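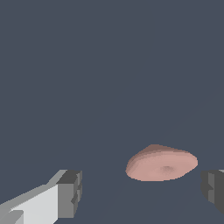
Minutes of the Packing Hall Meeting

Sonen, Fontes site, canteen, January
Subject: introduction of the Tullska picking cell and what changes for the staff
Chair: Rosimeire Rangel
Minutes: Alcides Portela
Invited: packing hall, both shifts; maintenance; one engineer from the supplier, Gorkine

1. Opening and previous minutes

The chair opened the meeting and thanked the late shift for coming before their working hours. This time will be paid as normal time. The minutes of the previous meeting were accepted with one correction: the broken fan was reported by the early shift and not by maintenance.

2. Where the project stands

The chair informed that the contract with Gorkine is signed and that the cell will be placed at the end of line 4, where at present the molded parts are taken from the belt by hand and laid into trays. The other lines stay as they are this year.

The engineer from Gorkine explained that the work is still in simulation. A two-finger gripper is approaching a rounded pink piece on a plain surface, and the software is trying different ways of closing on it. He said that the rounded sides are more difficult for the fingers than flat sides. If the gripper comes a little too high or too low, the part can turn or escape. For this reason they want many attempts on the computer before anything is installed in the hall.

A colleague from the early shift asked why the piece is pink when our parts are white. The engineer answered that the color in the simulation has no importance for the grip. She asked also if the simulation knows that our parts are sometimes slippery in the summer. He replied that friction can be changed in the program, but he needs values from us. Maintenance will send him samples from two different batches.

3. Work on line 4 today

The chair presented the number from production planning: 1588 parts were laid by hand on line 4 in the shift that was measured. Several persons remarked that this was a quiet shift and that the number does not show the real effort. The late shift wishes that a second measurement is made on a day with small orders, when the trays are changed often. The chair agreed.

It was also mentioned that the person at the end of the line does more than laying parts. This person sees the parts with a bad edge, calls maintenance when the belt is running to one side, and helps the neighbor when the cartons are finished. None of these tasks is written in the job description. The engineer confirmed that Tullska will not do them. It was decided to write them down before the job is changed, and to let the people who do the work write the list themselves.

4. Positions and shifts

The chair read the statement of the management: of the 102 employees at the Fontes site, no one will be dismissed as a consequence of the cell. The people from line 4 will remain in the packing hall, either as operators of the cell or on the other lines. The statement will be hung on the board near the time clock.

There was a long discussion about the word "operator". The older colleagues fear that only the younger ones will be chosen for it. The chair said that everybody from line 4 will be asked first, and that the training is not an examination. Alcides Portela asked that this sentence is recorded in the minutes, and it is herewith recorded.

The pay group of the operators is not decided. The chair will bring an answer to the next meeting. The late shift made clear that they do not want to begin the training without this answer. 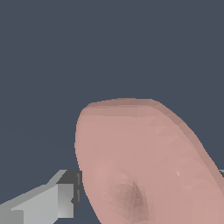 Who is allowed to stop the cell when a part is held wrongly between the fingers?
Every person working on line 4 may stop it with the red button, without asking the shift leader first. Only a trained operator may start it again.

5. Training

The training will have a duration of 42 hours for each person, divided between the simulation and the real cell. It takes place in working time. In the first part the participants will see on the screen how the gripper is brought to the part, where the fingers close, and what happens if the position is changed. The engineer said that no knowledge of programming is required.

A colleague asked if the training can be held in smaller portions, as she cannot look at a screen for a whole day. Gorkine will propose a plan with half days. The documents must be in simple language, and Rosimeire Rangel will read them before they are distributed.

6. Safety and place

Maintenance pointed out that the passage behind line 4 is already narrow when the pallet truck is there. With a fence it would become impossible to pass. The engineer will send the drawing with measures and maintenance will mark the fence on the floor with tape, so that everyone can try it with a loaded truck.

The early shift asked about noise. There is no information at this moment. The question goes to Gorkine.

7. Tasks

Alcides Portela: collect the list of unwritten tasks from both shifts.
Maintenance: send the samples to Gorkine; mark the floor.
Rosimeire Rangel: answer on the pay group; second measurement on line 4.
Gorkine: training plan in half days; drawing of the fence; noise values.

8. Other matters

The microwave in the canteen is working again. Lockers on the window side will be opened for cleaning, so please take your things out before the end of the month.

The meeting was closed by the chair. The next one will be announced on the board.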